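家計簿をつけ直した話

2019年4月24日

3月の終わりに、家計簿を最初からつけ直すことにした。前の家計簿は表計算ソフトで作ったもので、途中から項目が増えすぎて自分でも意味がわからなくなっていた。「雑費」と「その他」と「未分類」が全部ある。どれに何を入れていたのか、さかのぼって読んでも規則が見つからない。

きっかけは電気料金の引き落としだった。通帳を記帳したら、覚えのない3194円の引き落としがある。電気代にしては安いし、電話代にしては半端だ。調べたら、Umbyという写真の保管サービスの年会費だった。登録したのは前の部屋に住んでいたころで、使ったのは最初の数か月だけ。中には旅行の写真が637枚入っていた。ほとんどがピントの合っていない橋の写真で、必要なものだけ手元に移して解約した。解約ページが見つけにくく、設定の中の「お支払い」ではなく「プロフィール」の下にあった。

それで、ほかにも同じようなものがあるのではないかと思って、カードの明細を1年分印刷した。結果を書いておくと、忘れていたのはもう1件だけだった。Fairweatherという天気のアプリの有料版で、広告が消えるだけのものだ。こちらは毎朝見ているので残した。

新しい家計簿は紙にした。ソフトやアプリもいくつか試している。Grosariという買い物用のアプリは、レシートを撮影すると品目ごとに記録してくれる。読み取りは悪くなかったが、近所の八百屋のレシートは品名がすべて「野菜」になっているので、撮影しても「野菜」が五つ並ぶだけだった。一週間使って、これは八百屋を使わない人のためのものだと判断した。

銀行口座とつながる型のものもひとつ試した。自動で分類されるのは楽なのだが、分類が自動だと見なくなる。前の家計簿で失敗した理由もそこに近い。数字は並んでいるのに、月末に一度も開いていない月があった。

紙のノートはPrurkusの横罫、A5のものを買った。文房具屋で隣に家計簿専用のノートも置いてあって、少し迷った。専用のものは費目があらかじめ印刷されていて、「教育費」や「交際費」の欄がある。うちは二人暮らしで教育費がないので、そこが毎月空欄になる。空欄が気になる性格なので普通のノートにした。

ページの作り方は次のようにした。見開きで一か月。左のページに固定費、右のページにそれ以外を書く。固定費は家賃、電気、ガス、水道、電話、保険の順で、金額が決まった日に書き込む。水道は二か月に一度なので、ない月は線を引いておく。右のページは日付と金額と、店か品物の名前を一行で。費目は三つしかない。食べるもの、家のもの、それ以外。

費目を三つにするのは、最初は乱暴かと思った。洗剤とシャンプーは家のもの。薬も家のもの。本と服はそれ以外。外食は食べるもの。迷ったときは、買った店で決める。スーパーで買った乾電池は食べるものに入る。おかしいと言えばおかしいのだが、レシートを分解しなくて済むので続けられる。前の家計簿では、スーパーのレシートを一枚ずつ食費と日用品に分け、消費税まで按分していた。あれは時間がかかった。 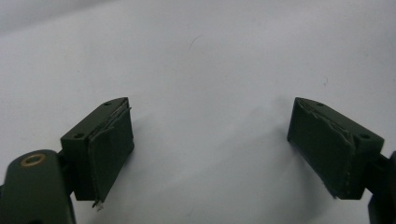
つける時刻も決めた。夕食の片づけが終わって、お茶をいれるまでのあいだ。財布からレシートを出して、書いて、レシートは捨てる。保証書を兼ねているものだけ封筒に入れる。前は全部とっておいて、靴の箱がひとつ埋まっていた。古いものは印字が薄くなって、日付も読めない。今回まとめて処分した。

現金の扱いは少し考えた。財布の中身とノートの残高を合わせようとすると、必ず数十円ずれる。以前はこのずれを追いかけて、自動販売機で買ったものを思い出そうとしていた。今回は残高を書かないことにした。使った額だけを書く。月末に口座の残高を一度だけ確認して、ページの下に書く。それで大きな抜けがあればわかる。実際、3月の最後の週に試しに書いたときは、床屋の代金を書き忘れていたことに気づいた。

給料日が25日なので、月の区切りをどうするかも問題だった。給料日から始めると、収入と支出の対応は見やすい。ただ、家賃や保険の書類は全部一日から月末までの区切りで来る。前の家計簿は給料日始まりで、電気代の請求書を見るたびに「これはどちらの月だったか」と考えていた。今回は一日始まりにした。明日が給料日で、まだ四月のページの途中にいるというのは妙な感じもするが、ひと月やってみて困ることはなかった。

四月のここまでを見ると、食べるものが思ったより多い。外食のせいかと思ったら、そうでもなかった。多いのは平日の夕方に寄る惣菜屋で、一回の金額は小さいのに行が多い。右のページの半分近くが同じ店の名前になっている。アプリの円グラフでは気づかなかったことで、同じ字を何度も書いていると手のほうが先に気づく。店の名前が五文字あるので、途中から最初の一文字だけにした。

だからといって、惣菜屋をやめるつもりはない。帰りが遅い日にあの店の煮物がないと困る。ただ、買うときに二品目を足す癖があったので、それはやめた。一品だけ買って、あとは味噌汁を作る。味噌汁の具は冷凍した油揚げとねぎで足りる。油揚げは切ってから冷凍しておくと、そのまま鍋に入れられる。ねぎは冷凍すると少し水っぽくなるけれど、味噌汁なら気にならない。

家のもののほうは少ない。洗剤の買い置きがまだあるからだ。棚の奥から、同じ食器用洗剤の詰め替えが三つ出てきた。安売りのたびに買っていたらしい。使い切るまで買わないと決めて、ノートの裏表紙に「洗剤あり」と書いた。ついでに、ラップと電池とごみ袋も「あり」と書いておいた。使い切ったら線で消す。買い物に行く前にここを見るだけで、同じものを買うことが減った。

裏表紙のこの一覧は、家計簿とは関係がないようで、今のところいちばん役に立っている。同居人も見るようになった。ノートは台所の引き出しに入れてあり、二人とも書いてよいことにしている。字が違うので誰が書いたかはすぐわかる。同居人は金額の後ろに必ず「円」をつける。私はつけない。統一しようとは言っていない。

同居人の分をどこまで書くかは話し合った。それぞれの昼食代や趣味のものは書かず、二人で使うものだけを書く。線の引き方で迷ったのはコーヒー豆だった。飲むのはほとんど私だが、客が来れば出す。結局、二人のものとして書いている。同居人の好きな炭酸水も同じ扱いにしたので、釣り合いはとれていると思う。

筆記具は普通の黒いボールペンだけを使う。最初は費目ごとに色を変えるつもりで三色のペンも出したのだが、二日でやめた。書く前に色を考えるのが面倒だった。代わりに、行の頭に「食」「家」「他」と一文字書いている。月末にこの文字を見ながら足していく。電卓で二回足して、合わなければもう一回足す。三月分の試し書きでは二回とも違う数字が出て、三回目で最初の数字に戻った。

年に一度のものは、最後のページに別の表を作った。火災保険、自転車の保険、ドメインの更新、町内会費。月ごとに並べておき、払ったら印をつける。Umbyの件があったので、カードで自動更新になっているものには丸をつけた。丸がついたものは更新のひと月前に見直す。このブログのドメインにも丸がついている。更新は秋なので、そのころにまだ書いていれば続けるつもりだ。

五月は連休に同居人の実家へ行く。交通費をどこに入れるかがまだ決まっていない。三つの費目で言えば「他」なのだが、二人分の電車賃を入れるとその月だけ「他」が大きくなる。別のページに旅行として書いて、月の合計には入れない方法もある。手土産は食べるものでいいのか、それも旅行なのか。とりあえず、切符を買うまでに決める。

古い表計算のファイルは消さずに残してある。去年の電気代と比べたいときに開く。比べてみたら今年の三月のほうが少し安かった。暖かかったのか、二人とも帰りが遅かったのか、家計簿には書いていないのでわからない。ノートの余白に天気を書こうかとも思ったが、項目が増えるのでやめておく。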